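Stop Hiding the Retry

Opinion, by Areti Lazaridis

I've been writing planning code for bin picking for a while now and I want to complain about one thing. Retries. Specificaly, where we put them.

Normal setup, the one everybody ships. Perception hands over a list of grasp candidates with scores. Planner takes the top one, checks it against the bin walls, goes. Grasp fails, take the next one. Still fails, new picture, start over. All of it wrapped in a loop, and the loop returns one word. Success.

So the dashboard looks great. And the software is lying to you, politely.

We had this at Prellbridge in June. Glykeria Makris went through the logs for our picking stack (Edola, we wrote most of it, blame us). 1385 picks marked good. Fine. Then she pulled the inner attempts, which were only being kept at debug level, and 120 of those picks had needed 4 tries. Four! Nobody on the planning side knew. I wrote half that loop and I didn't know.

What was in those 120? Mostly clear plastic and things close to a wall. Depth goes to mush on a transparent bottle, you get the cap and the label and a hole where the rest should be. The grasp scorer loves the label. Very confident. Then the collision checker, which was never told about the hole, says sure, go ahead.

That's a perception bug and a planning bug holding hands, and the retry covered for both.

Themis Dimitriou disagrees with me on this and he's not stupid so I'll give his side. Customers buy objects moved per hour. A retry costs seconds. If the thing gets there, who cares. He also says a planner that stops to explain itself is a planner that's late, which, ok.

But I'm not asking for it to stop. I'm asking for three boring changes. Log every attempt at the same level as the final result. Attach a reason code, and make the reason code come from whichever module said no, instead of a generic GRASP_FAILED written by the loop. And keep the input cloud for anything past the first try. Disk is cheap, my afternoons aren't.

Also please stop tuning on one tidy class of object. A block is easy. A ring lying flat is a different grasp problem, a bowl is different again (rim or nothing, with fingers like ours), and if you average the whole lot you get a number that describes none of them. Per object, per attempt. Put the ugly column first.

Eirini Economou on the tooling side built a little replay viewer that steps through failed attempts in order. Took her two afternoons. It's found more bugs than our simulator did all spring, and I liked the simulator, I argued for teh simulator. Half of what it showed us was frame timing, the arm still settling when the cloud got captured. A wait of a few milliseconds. We'd been retrying our way around that for months.

Merge the logging first. Argue about the planner after.

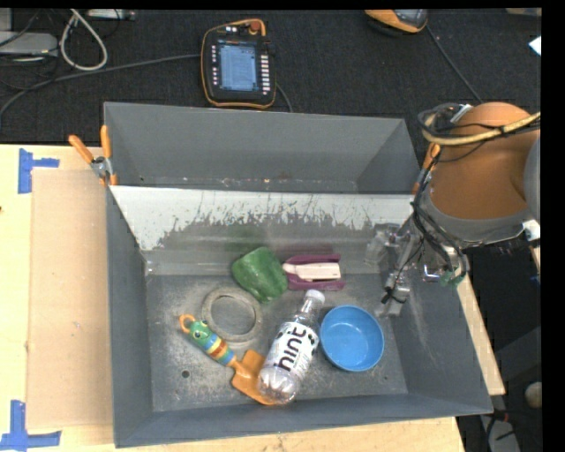

Mixed bin, with the clear bottle next to the blue bowl.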